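Workshop notebook, Trustside building
Entry for January, opened 9.40 am
Subject: lime mortar trial panels, second round
Entered by D. Whitelaw

Purpose of entry

To record the condition of the trial panels laid on the north boundary wall, and to set out the mixes to be used in the next round. The earlier entry on sand grading should be read alongside this one. Where the two disagree, the present entry is to be followed.

Condition of panels on inspection

Panel A (Lerholm pit sand, hydraulic lime, one part lime to 3 of sand). Joints firm to the thumbnail. Colour a little too yellow against the old work, although it may pale further by spring. No cracking at the bed joints. One perpend near the coping has shrunk back from the brick on its left side and will need to be raked out and refilled.

Panel B (Lerholm pit sand, same lime, one part to 2). Hairline cracks throughout. The mix is too rich and I do not propose to repeat it. The face has also taken a slight sheen where the iron was used, contrary to the instruction sheet, which calls for a churn brush only. Whoever finished the lower courses is asked to initial the sheet.

Panel C (washed river sand from Onden, one part to 3). The best match for texture. Soft in the lowest course, where the hessian had slipped and the wall was left open to the weather overnight. The upper courses are sound. I pressed a key into the joint at several points and obtained no mark worth recording.

Panel D was not laid. The putty delivered for it had been stored without a lid and had formed a skin, and I judged it better to return the tub than to work round the problem. Frei have agreed to replace it.

Sand

The Onden sand arrived damp and was spread on the boards under cover before batching. Bulking was not allowed for in Panel A, which may account for its being fatter than intended. From now on all sand is to be gauged by box, struck off level, and the box is not to be knocked against the mixer to settle it. Shovel counts will not be accepted in the record.

The sieve test was repeated with the middle mesh replaced. The Lerholm sand still carries too many fines and leaves a brown bloom on the hands. The Onden sand is sharper and coarser and left the water nearly clear after standing in the jar. 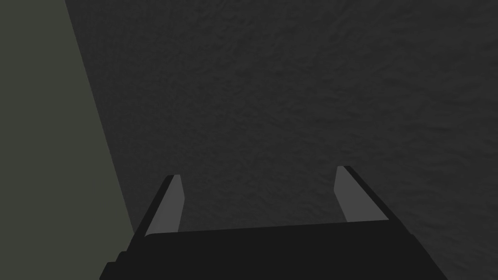 Mixes for the next round

Panel E: Onden sand, hydraulic lime, one part to 3. To be mixed for the full period, left to stand, and knocked up again without added water.

Panel F: equal parts Onden and Lerholm sand, otherwise as Panel E. The intention is to bring some warmth into the colour without the shrinkage seen in B.

Panel G: putty, if the replacement tub from Frei is received in time. If not, G is to be held over.

Each panel is to be 6 courses high. Joints are to be raked to twice their width and brushed out, then damped the evening before and again on the morning of work. No pointing is to begin if frost is forecast for the following night.

Protection

The hessian is to be fixed at the head with battens. Bricks laid on top of the coping are not sufficient, as Panel C has shown. It should be kept clear of the face of the wall and damped down daily.

Matters outstanding

Return of the long churn brush, missing from the rack.
Copy of the Lerholm delivery note, for the file.
Decision on whether the coping is to be lifted before Panel F, or pointed in place. I am inclined to lift it, but the two end stones are bedded in cement and may not come away whole.

Entry closed 11.15 am. D.W.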